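A conversation with Arturo Sartori about trotters, patience and bad roads

December 23, 2025

When I called Arturo Sartori, he asked me to wait because a mare was standing on his hose. I heard him talk to her in Italian, then a gate closed, and he came back on the line and apologized two times. He has trained harness horses for 19 years, and he told me he still does the morning feeding himself.

Sartori keeps a small stable. The horse that people know is Norketti, a brown trotting gelding who was bought as a yearling when no bigger stable wanted him. "His front legs were not pretty," Sartori said. "The vet did not say no. He said, maybe you should think. I thought for one night and then I bought him."

The gelding did not race at two. At three he started 4 times and galloped in two of them, and the owner, Rajkumari Kushwaha, received advice from many people to sell. She did not. I spoke with her also, by phone, and she remembers that year without much pleasure.

"I paid the bills and I looked at the results and there was always a small letter next to his name," she said. "I learned what all the letters mean. I would like to forget them again."

Kushwaha came to the sport through her uncle, who had a share in a pacer called Yadav. She was a girl then and she was allowed to hold the bucket. She says that Yadav was not a good horse, he won one race in his life, but the family kept the winning blanket and it is still in a cupboard at her mother's house.

I asked Sartori what he changed with Norketti between three and four. He was silent for some time. Then he said it was mostly the shoes, and the place where the horse did his slow work.

"Before, I jogged him on the track like all the others. He looked at everything. He made himself tired with looking. So I took him to the forest road, which is a bad road, it has holes, and he had to look at his feet." He laughed. "My brother said I would break the cart. I did break the cart. I bought another one." 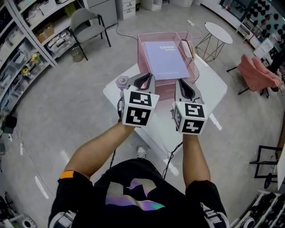 The new cart was second-hand and heavier, and Sartori believes now that the weight was also a help. He put lighter front shoes on the horse and moved the check a little lower, so that he could carry his head where he wanted. By the summer the gelding could trot a full mile in company and stay flat.

In October he won the Goriteck Trot, starting from the second row. It was the biggest race of his life and also of Sartori's. The driver took him to the outside early and never found a place on the rail, so the horse had to travel three wide for most of the way. "I was angry with the driver until the last turn," Sartori said. "After the last turn I loved him."

Kushwaha was at the track that evening, in a coat she had borrowed. She told me she did not see the finish, only the backs of the people in front of her. A man she did not know turned around and asked who had won, and she had to tell him that she had no idea.

The favorite in that race, Trallik, finished second by a neck. I asked Sartori if the result would be the same with a better trip for the other horse. He does not like this kind of question, but he answered it.

"Trallik is faster than us for a short distance. Everybody can see it. If they go slow in front and sprint home, he wins. That night they went fast and my horse does not become tired. So it was our race. The next one can be his race."

There were offers after the win. Sartori did not want to say how many or from where. Kushwaha was more open and told me that one buyer wished to take the gelding abroad and gave her a weekend to decide. She called Sartori, and they spoke for 90 minutes, the most part about other things. He told her that she should sell if she needed the money and that he would not be offended.

"He was very correct," she said. "But I could hear him walking up and down in the barn."

Norketti stays. He is now on a winter break, without shoes, in a paddock with an old pony who eats his hay. Sartori plans to start slow work again after the holidays, if the forest road is not ice, and he would like two easy races before the horse meets the best ones again.

There is also a younger half-sister in the stable, still without a registered name. Kushwaha has sent in her list and the first choice was refused. Sartori says the filly has better legs than her brother and a worse temper. She was the one standing on the hose.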